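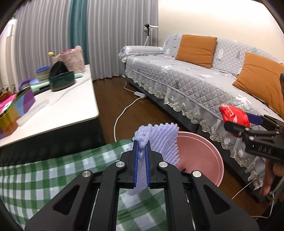 How do I book a bulky item pickup in Cisville?
Call the Flurnton depot or use the form on the Collections page. You will be given a pickup day and a reference number. Write the number on a piece of tape and stick it to the largest item.

What does it cost?
Each household gets 2 free pickups a year. After that the charge is $29 per visit, paid when you book.

When should I put things out?
After 6 p.m. the evening before, at the curb, and clear of hydrants and driveways. Crews do not go into yards or garages.

Do you take mattresses?
Yes. Bag them first. Plastic mattress bags are sold at the depot and at Lindqvist Hardware.

What about refrigerators and air conditioners?
They go on a separate truck, so tell us when you book. Leave the doors taped shut.

I live in Atthorpe. Can I use this service?
Atthorpe joined in July. The 232 homes on the private roads north of the creek are not covered yet - residents there can bring items to the depot at no charge.

I missed my pickup. What now?
Call within two working days and we will rebook it. A missed pickup does not count against your free ones unless nothing was at the curb when the truck came.

Can I cancel?
Yes, up to noon the day before. Have your reference number ready.

Page updated July 24, 2022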